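Bench notebook, Lu tableware demos, November, started just after 2 in the afternoon
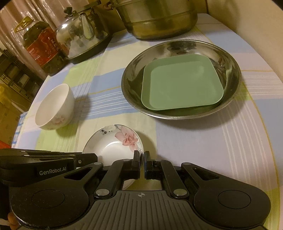 Saucer at the fingers, tipped bowl to the left, green plate in the steel basin.

Right, back on tableware. Same hand-held gripper as for the cutlery set, so I'm doing the task myself with the thing in my fist and the robot gets to learn from it later. My wrist already has opinions about this (the left one too, from steadying my elbow, must ask if anyone else does that).

Task as written in the Lu sheet: pick up a piece of crockery, put it down somewhere else on the table, let go cleanly. Sounds like nothing! The saucer is a pig, though. It's small and sits so low that if you come straight down on it you just push cloth about. What works for me is one finger just past the rim, close slowly, and wait a beat before lifting. If I rush the close it skates off and I end up chasing it over the stripes, and I don't want a policy that thinks chasing is part of the job.

Fasix wants 1,000 good ones for the first training run and we had 147 in the folder when I sat down. So, a fair bit of tea ahead.

Things I keep forgetting, written down so I stop:

Start with the fingers open, every time. I began 6 takes this afternoon with them half closed and have binned the lot.

Move the pieces between takes. Bowl on its side, bowl upright, plate in the basin, plate on the cloth. Last month's batch had everything laid out like a place setting and the arm went to bits as soon as a bowl was lying over.

Leave the kettle, stockpot and oil jug at the back. They aren't part of the task but I want clutter behind the pieces, and the Trutico replay was noticeably worse on a bare table.

The basin bothers me. It's shiny and full of dark reflections, and I wonder whether the model will make anything of them. Going to do one batch with it and one without and compare the two properly. If you're reading this and you've already tried it, please scribble in the margin.

The striped cloth stays for now. It does ruck up when I press too hard, so pull it flat before each take. I did think about taping the corners but then we'd have to do it on the other table as well.

Later, ten to five. Export to Fusia fell over halfway with a complaint about clip 2,037, which has no end marker. My fault, I stopped the recording before letting go of the plate. Deleted it, export running again now. The bowl grasps feel much better than this morning, I'm going for the rim and leaving the foot alone.

Next: plate out of the basin and on to the cloth, slow version first. Also find a softer chair.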